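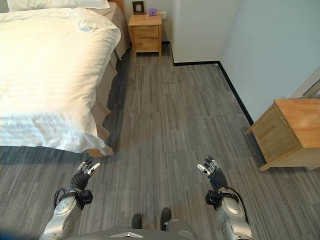 A double bed under a white duvet, with a two-drawer nightstand beyond.

Hotel bedding fails in a predictable order. The fill shifts first, then the stitching goes, and the cover fabric usually outlasts both. Golnar Khosravi, who tests textiles at Esstead, runs sample duvets through repeated wash cycles and weighs each quilted pocket afterward. A pocket that has lost fill to its neighbor shows up on the scale well before a guest would notice a cold spot.

Pocket size matters more than thread count. Large pockets feel softer when new but let the fill travel. Small ones hold it in place and take longer to dry, a real cost for a laundry pushing 2,000 pieces through on a Monday.

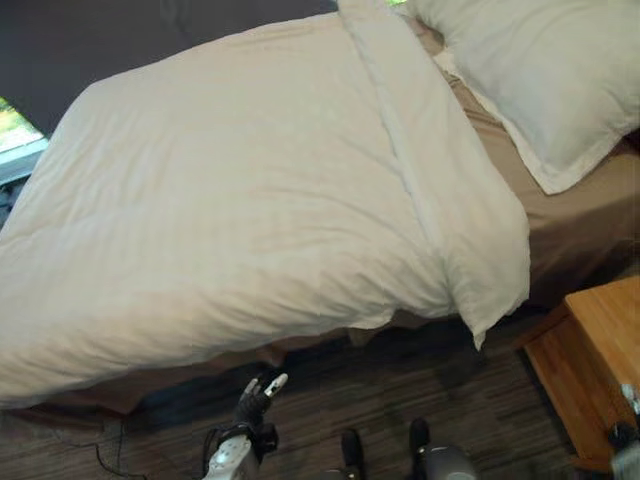
Drying is where most of the damage occurs. Polyester fill clumps when the drum is overloaded, and down scorches if the exhaust sensor reads low. Tae-yang Wi manages the plant at Hodero and limits each dryer to two king-size pieces, with a cool-down of three minutes before unloading. His operators used to skip the cool-down. Seam repairs dropped once the timer was locked.

Zamham now sells a duvet with a replaceable inner layer — the shell stays in service while the fill is swapped. Khosravi has a set on test. The zipper is the part she expects to fail, and results are due in September.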